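Utinau holds plain-text transcripts of 436 recorded interviews about allotment gardening. Maintained by Kiros Worku and Chaltu Adugna. Last revised Sep 9, 2018.

## Layout

- `text/` — one UTF-8 file per interview, named by interview number
- `meta.csv` — year, language, length in words
- `drop.txt` — numbers withdrawn at the speaker's request

## Conventions

Speaker turns start with a two-letter code and a tab. Pauses over 3 seconds are marked `(p)`. Crosstalk is kept on separate lines and not aligned. Plant names are left as spoken, so "courgette" and "zucchini" both occur.

## Known problems

Eight files have no year. Two were typed from damaged tape and have long gaps — filter on `gap=1` in `meta.csv` before computing word rates.
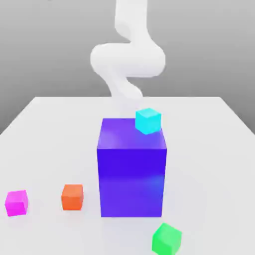

*White arm over a white tabletop, computer render.*

## Changes

- June: merged Piyumi Gazi's spelling fixes
- Line endings are now LF throughout

Send corrections as patches against `text/`.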